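Home | Projects | Kids | Printing | Shop Notes | Contact

Filed under: 3D Printing, Toddler Toys, Weekend Makes

How to Make a Set of Printed Pattern Blocks

I've been making these little blocks for a while now, and they're still the thing I get asked for most at the Skastillow craft market. They're quick, they use up leftover filament, and small kids go nuts for them (so do the grownups standing behind the small kids). You need a printer, a few colors, and a flat place to play.

Step 1: Pick your shapes

I use stars, cylinders, cubes and hearts. Keep them all chunky, and keep every edge simple! My first batch had a crescent moon in it and the points snapped right off. I draw mine in Parri, but any modeling program can stretch a flat shape into a block.

Step 2: Print them

I print everything lying flat with 2 walls and a light fill. My Flikberg bed takes a full color in one go, so I do all the reds, swap the spool, do all the greens, and so on. Red, green, blue and yellow is plenty. You'll get a fine texture on the sides and I like it — it gives little fingers something to hold.

Step 3: Clean them up

Knock off any stringy bits with your thumbnail, then give the bottom edge a few passes with 80 grit paper. Go easy. Wipe off the dust with a damp rag and let them dry.

Step 4: Set out a first pattern

Get a good big cutting board, maple if you have one, because bright colors look so nice on pale wood. Start with a short row that switches between two colors, then leave your spare blocks farther back on the board for whoever's playing to choose from. 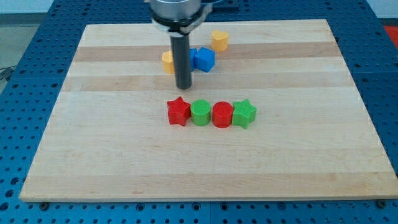 Step 5: Make it harder

Once red-green-red-green is old news, change the rule. Ask for the same shapes in a new color order, or put stars at both ends and let them work out the middle. Hearts are a good wild card. My Urnent storage tin holds two full sets, so when I have company I hand out one each and we copy each other's rows.

If a block gets chewed or lost under the couch, just print another one. Keep the file somewhere you can find it!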